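Rice cooker left on warm all day - who does it?

Zarura Home Cooks Board > Grains, Beans and Noodles > 40 replies, showing the most recent page

jadura_kitchen
Original post
OK so I finally bought a real rice cooker in September after a lifetime of pot-on-the-stove rice, and I am completely in love with it. I make a batch at 6 a.m., leave it on warm and eat from it all day. Breakfast with an egg, lunch with whatever is left in the fridge, dinner with beans. It's wonderful! My sister-in-law says the rice is ruined by noon and that I'm asking for trouble. Is she right? How long do you all leave yours?

plumtree322
Welcome to the club! I keep mine on warm until dinner and the rice is fine, a little softer at the bottom. The trick is to fluff it the minute the cycle ends. Go all the way down with the paddle and turn it over so the steam gets out. If you leave it packed down it goes gluey.

MaksymivStreet
Have to disagree with plumtree. Twelve hours is too long for plain white rice. The flavor goes flat and you get that yellow smell (you know the one). I cook, eat, and freeze the rest in flat bags while it's still steaming. Three minutes in the microwave and it tastes fresh. I really can't tell the difference.

plumtree322
You can freeze rice all you like but it isn't the same texture! Frozen is great for fried rice. For a bowl with an egg on it I want it straight out of the cooker.

oatsandends
Does your manual give a limit for the warm setting? Mine says 12 hours for white and not to use it at all for brown or mixed rice. Check that first, because they vary a lot. And please don't turn the warm setting OFF and leave the rice sitting in there with the lid shut. That's the part that can make you sick. Hot or cold, not in between.

jadura_kitchen
Good point, I'll dig out the manual. I do keep it plugged in the whole time. What about rinsing? I've been lazy about it and just doing one quick swish.

MaksymivStreet
Rinse more! Three times at least, until you can see your fingers through the water. Half the "bad rice" smell people complain about is starch cooked onto the inner lid.

astden_beans
Seconding the lid thing. I went 108 days without taking the inner lid plate off mine (I keep a kitchen diary, don't laugh) and when I finally washed it the rice tasted better that same night. Warm water, dish soap, soft sponge, dry it before it goes back on. Wipe the rim too, and empty the drip cup if you've got one.

Also, small batches do worse on warm. A thin layer dries out way before a deep one does. If I've only got a little left I scoop it into a covered dish and put it in the fridge.

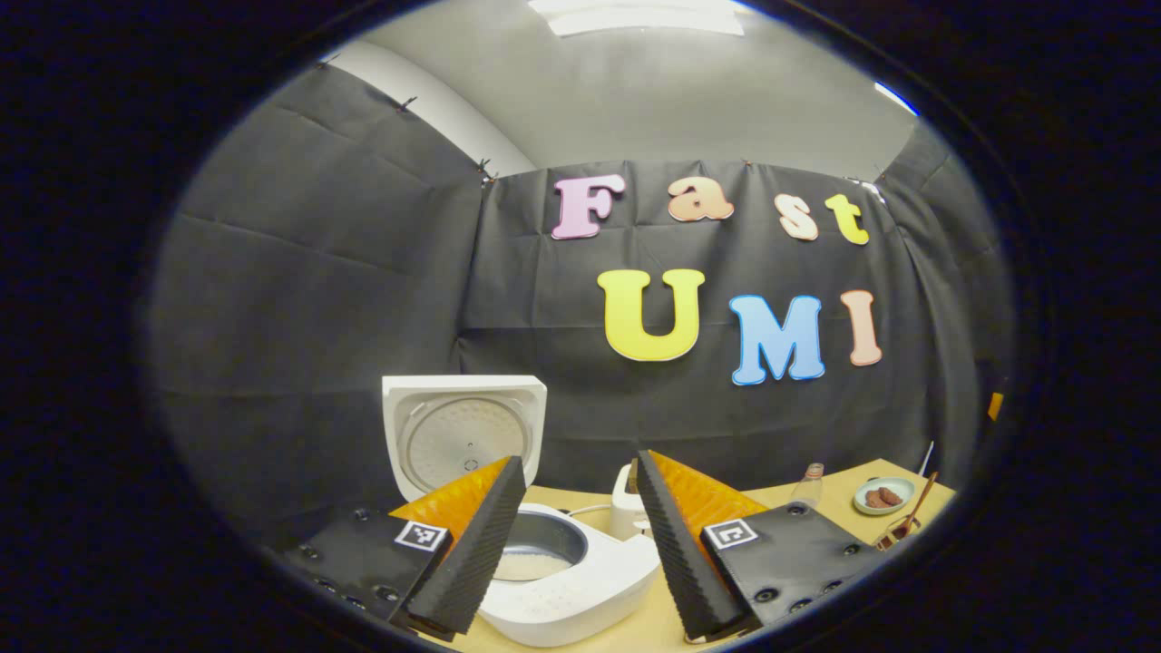 MaksymivStreet says a thin layer isn't the trouble, it's people opening the lid every half hour to pick at it, and that a small batch left alone will hold until lunch.

astden_beans
Well, I do pick at it. Guilty! But I've tried both ways and the shallow batch still gets a crust at the edges by mid-morning. Maybe it's the cooker.

oatsandends
Could be the rice as well. Medium grain holds much better for me than jasmine. Jasmine is lovely for an hour and then it's just sad.

jadura_kitchen
Oh, I've been using jasmine this whole time! Going to pick up a bag of medium grain tonight and do the full three rinses. Found the manual too - it says 12 hours for white, so my sister-in-law and I are both a little bit right.

plumtree322
Fluff it right away and report back!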